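## 4. Where household paper is kept

The mail survey reached renters in two towns, Ruvlow and Pluvside, and returned 1,094 usable forms. We asked each household to name the place where a piece of paper ends up on the day it enters the home, and then the place where it would be looked for a month later. The two answers were often different. A gas bill was put down on the table and searched for in the cabinet, or it was put down on the cabinet and searched for in a bag by the door.

Respondents used the word "desk" loosely. On many forms it meant a kitchen table that was cleared for meals, and on a few it meant a shelf or the top of a dresser. We kept the respondent's word in the coding but added a second field, "work surface," for any flat surface at sitting height where someone in the household writes, reads or sorts mail. All results in this section use the second field.

Wood and wood-look surfaces were coded together. Respondents did not always know which they had, and the question had no bearing on filing. Surface size was asked for in hand spans in the pilot and in inches in the final form. The pilot answers were dropped.
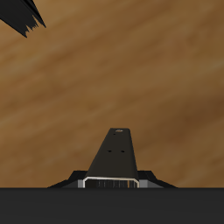 ### 4.1 Open and closed storage

We divided storage into open and closed. Open storage is anything a person can see and take in one motion: a pile, a tray, a binder standing on the table. Closed storage needs a door, drawer or lid to be moved first. A cabinet counts as closed even when the respondent wrote that the door is always left open, although the top of the same cabinet counts as open.

This last rule caused more coding trouble than any other. The top of a low cabinet is a favorite place for unsorted mail, and respondents tended to write "cabinet" for both the top and the inside. In the follow-up interviews, held with 146 of the households, we asked them to say which. Many had to stop and think. One woman in Pluvside told the interviewer that the inside was for "things that are finished" and the top was for "things that still want something from me," and we have borrowed that distinction for the discussion in Section 6.

Ring binders are the main form of open storage for papers that people intend to keep. They stand upright without support if they are full enough, and the spine can be labeled. Figure 1 shows the arrangement we refer to below as mixed storage, with binders and a cabinet on the same surface. 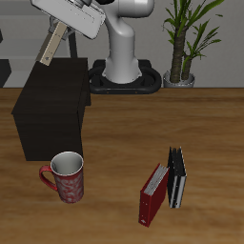
*Figure 1. Mixed storage on a wooden tabletop: a dark brown cabinet and two upright ring binders, with a red mug and a potted plant.*

Households with mixed storage reported fewer lost documents than households with closed storage alone. The difference held in both towns. It was smaller in Ruvlow, where the apartments are older and have built-in closets, and where a good share of respondents kept their leases and tax papers in a closet box that they did not think of as part of the work surface at all. We did not ask about closets directly. That was a gap in the form, and it should be fixed if the survey is run again.

Mugs, plants and other non-paper items were recorded in the interviews but not in the mail survey. They matter to the extent that they take up room. Several people said that a cup on the table decided where the mail went - it was put on whichever side the cup was not.

### 4.2 Books as storage

We had not planned a category for books. It was added after the first 10 interviews, in 6 of which the respondent mentioned putting papers inside a book or under one. The habit is easy to understand. A heavy book keeps a sheet flat, and it is nearly always within reach. Papers kept this way were mostly small: receipts, appointment cards, the stub of a rent slip.

Books lying flat were used more than books standing on a shelf. Position on the table also played a part, and two or more books lying close together were usually treated by the owner as a single pile, even when they were not stacked squarely.
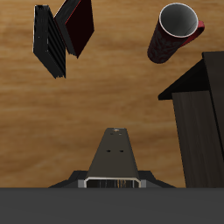 *Figure 2. Two dark books lying close together at an angle, coded as one pile.*

Retrieval from books was poor. Respondents remembered that a paper was "in a book" but could not say which one, and they went through the pile from the top. Where the pile had been moved to make room for a meal, the order had changed and the search took longer. None of the households labeled a book as a place for papers, and only one had set a book aside for the purpose, a phone directory that was no longer used for anything else.

### 4.3 Clearing the surface

Nearly every household cleared its work surface at some regular point. The most common trigger was a meal, followed by a visit. People who cleared for meals moved things a short distance, usually to one end of the table or onto the nearest chair. People who cleared for visitors moved things out of sight, and closed storage filled up with papers that had not been sorted. 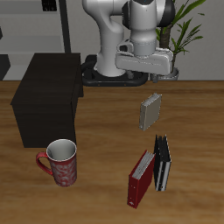

The second kind of clearing accounts for most of the lost documents described in the interviews. A paper went into the cabinet in a hurry, the cabinet door was shut, and the paper was then remembered as still being on the table. Respondents in the Pistora apartments in Pluvside, where the front door opens straight into the room with the table, described this more than any other group. Tenants of the Hoàng building in Ruvlow have a small hall between the door and the main room, and they tended to leave the mail in the hall until it was dealt with.

We looked for a link between the size of the work surface and the number of documents reported lost and did not find one. Larger tables held more paper but were cleared less often. The interviews were held in June, after most households had finished with their tax papers, and the answers may understate how crowded the same tables are earlier in the year. The mail forms asked for the date of completion, but many were returned with that line blank, so seasonal effects could not be tested with the present data.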